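From the group newsletter, October

Hanging a ring on a peg, and other things we thought would be easy

The manipulation group has spent most of the summer teaching two simulated arms to put a ring over a peg. Any toddler will do it for a biscuit. The arms do not eat biscuits, so we have had to use other methods, and one of them has started to work.
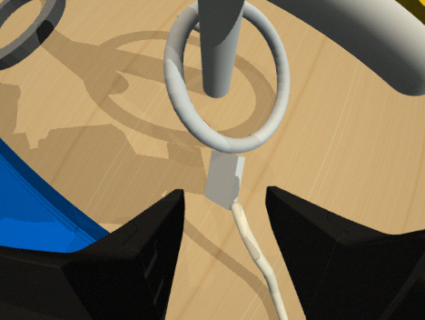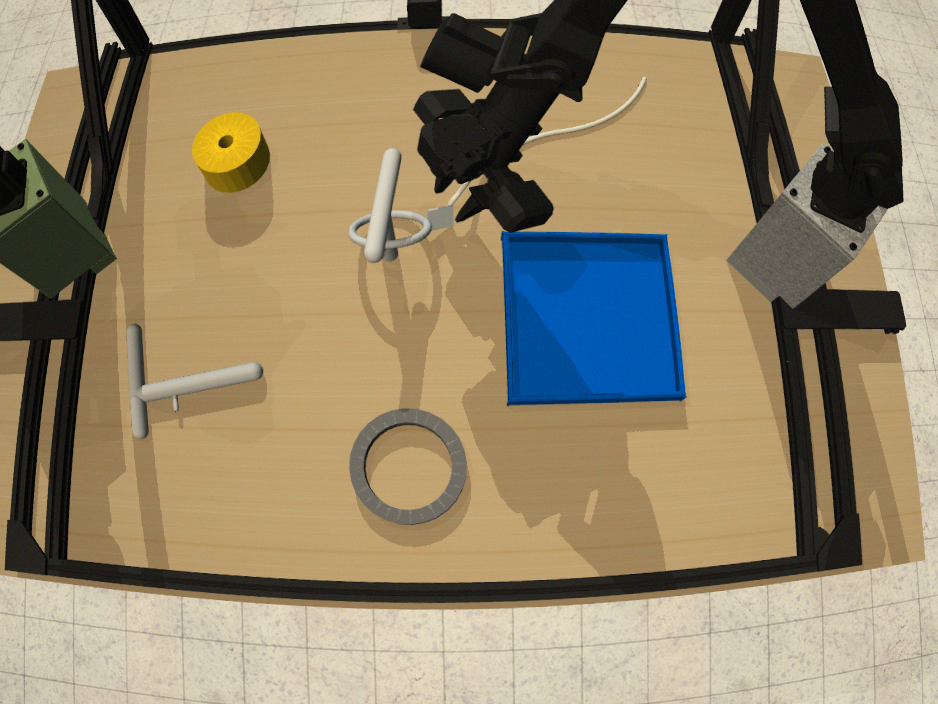

The ring-and-peg task in simulation, first close to the gripper fingers and then from over the table.

Words: Bláthnaid Cullinane
With thanks to Enda Lenihan for the simulator and Fionnuala Ó Dubhghaill for reading this twice

Some of you will remember the talk in the spring where I said that rings were a solved problem. I would like to withdraw that talk. Rings are a solved problem if the ring is the thing you are holding. Once there is a tag between your fingers and the ring, or a length of rope, or anything else that can swing, the ring goes where it likes and you are left negotiating with it.

That is the whole interest of the task. The policy has hold of one end of something and has to control the other end. In our simulator, which is called Kivton after a village Enda once got lost in, the ring has proper weight and the rope has proper slack, so if you move quickly the ring swings past the peg, and if you move slowly it takes so long that the episode times out. Gearóid Hanrahan called this "fishing for a doughnut" in a group meeting and it is now the name of the folder on the server, which has made the paper trail slightly harder to explain to the auditors.

What we used to do

The old method, Pusetti, was a good piece of work and I say that as the person who wrote most of it. It learned by copying. Somebody steered the arms through the task in the simulator by hand, we recorded it, and the policy learned to do the same things in the same places. With the ring hanging still it did very well. With the ring swinging it did what the person had done, at the moment the person had done it, with great confidence and no reference to where the ring had got to. I have worked with people like this.

The obvious cure is to record more swinging. We did that. It helped a bit, then stopped helping, and Áine Mac Carthaigh looked through the recordings and spotted why. When a ring swings, a person steering the arms stops and waits for it to settle. All of us did it. So what we had been collecting with such care was a large library of waiting, and Pusetti learned to wait beautifully. There are episodes in there where it holds the ring next to the peg until the clock runs out, perfectly calm.

What we do now

The new method is called Fosiretti. Please don't ask what it stands for, the letters were chosen first. It has 2 parts. One is a policy much like the old one, trained on the same recordings with the long pauses thinned out. The other is a small model whose only job is to guess where the ring will be a moment from now, given how the gripper has just moved. The policy proposes a handful of next moves, the small model says where each of them would leave the ring, and the arm takes the one that leaves it best placed.

Put like that it sounds like something we should have thought of in the first week. Áine did think of it in the first week. It is in the minutes, under "other business", with a note in my handwriting saying "probably overkill".

The part that took the work was training the small model. We began by training it on the recordings, and it became excellent at predicting rings that were being held still (see above, library of waiting). What fixed it was letting the arm wave the ring about with no goal at all. We ran this overnight, on a machine known as Tai, and I recommend the footage to anyone who has had a hard week. The arm flails. The ring flies about on its rope. Now and then it drops over the peg by pure luck, and the arm pulls it straight off again because it has no idea that this was good.

After that the small model knew a great deal about swinging, and the policy knew a great deal about pegs, and for the first time they had something to say to each other.

How well it works

We ran 40 test episodes with the ring set swinging before the arm was allowed to move. Fosiretti missed the peg in 2 of them. I won't print the figure for Pusetti on the same test, out of respect for the dead, but it's in the draft for anyone who wants it.

Both misses are the same sort of miss. The ring arrives at the top of the peg tilted, one side catches, the rope goes slack, and the small model, which has never seen a slack rope it liked, decides that the ring is somewhere it isn't. The arm then makes a neat and thoughtful movement towards this imaginary ring. Gearóid wants to add contact to the model. Enda points out that contact is where simulators go to lie, and that we would be teaching the arm about Kivton's idea of rubbing and not the world's. They are both right, and the discussion has moved to the corridor so that the rest of us can get on.

A few things we noticed along the way, in case they save somebody a month:

Rope length matters less than we feared. A policy trained on one length coped with a longer one without complaint. A shorter rope gave it more trouble, and we don't know why.

Clutter matters more than we feared. The other pieces stay on the table during the ring task, and early versions of the small model paid far too much attention to the tray. It is an empty blue tray. It does nothing. Moving it changed the predicted position of the ring, which cost us an afternoon of looking for a bug in the physics before Fionnuala suggested we simply hide the tray from the model and see. She was very decent about it.

The shadows are a nuisance. The arms throw big dark shapes over the wood, and the policy had clearly begun using them to judge height. That is clever, and useless the moment the light moves. We now shift the light between episodes.

What's next

The real table. We have been putting it off, because at the moment we have a method that works and on the real table we may have something else. Áine has tied up a ring and rope that match the simulated ones as closely as she could manage with what was in the stores cupboard, and Enda is measuring how they swing so that Kivton can be corrected where it flatters us. The first trials will use one arm, with the other parked well out of reach.

We'd also like a second task that shares the same trouble, something held at one end that has to be placed at the other. Suggestions so far are a bunch of keys on a hook and a tea bag into a mug. The tea bag has a lot of support in the group, though I suspect for reasons unconnected with research.

The draft is on the shared drive in the doughnut folder. Comments to me by the end of October, please, and if your comment is that we should have done it Áine's way from the start, she has already sent that one in.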